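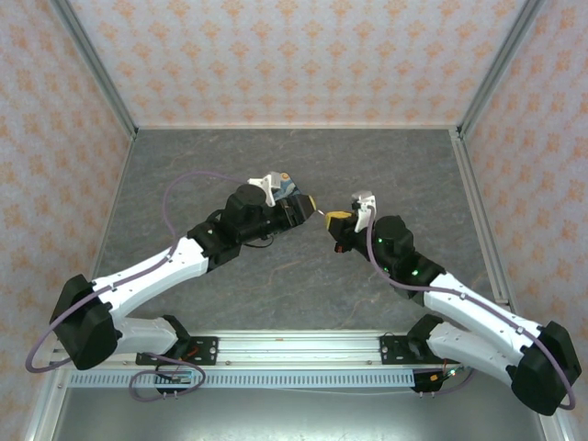 2023-10-07

Went to the open evening about the Callis land, the old bus yard at the end of my street in Trerkville. I was early and took a chair near the heater. They had seven boards on stands and a small white model where my building was only a block of foam without windows.

The plan is now for two towers on one long base, with shops on the ground floor. In February it was one tower, and thinner. I asked the young planner why it became two and she said the sewer. I did not understand the rest, she spoke quickly, but I wrote down "easement" and looked it up at home. It is a strip of land where you may not build, for the pipes. So the tower was cut and the pieces moved to each side of the strip. I find this quite sensible.

The shops will be 2,352 square metres together. A man behind me said it is too much for our street, we have already three empty ones by the tram stop. I agree with him a little. I would like a baker and a place to repair shoes. The company, Pondov, says it has not yet spoken with any tenants.

What I like: the path to the river stays open, day and night, and it is wider than I feared. What I don't like is the colour of the brick, a sort of liver colour. There was a sample of it on the table and I held it to the lamp but it did not improve. Also the car entrance comes out opposite the kindergarten. I put this on the comment form, and I checked my spelling twice.
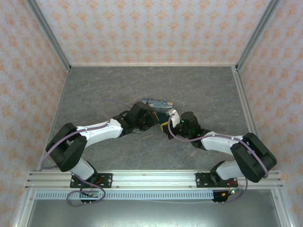 Two arms, yellow-and-black thing between them.

They expect up to 3,000 comments before the council looks at it. I wonder who reads them all. My form was both sides and then I turned it and wrote along the margin about the plane trees, because I forgot them. The trees are drawn on board four but not on board six.

Walked home past the yard. The fence has a new sign and the old ticket office still has its clock, stopped at ten past four. I hope they keep the clock somewhere, in the lobby for example. Should have written this also.

Soup for dinner, the rest of the barley. Tomorrow I must ring the building manager about the damp in the stairwell and ask if he knows when they start digging, and if we will have the noise on our side or on the river side.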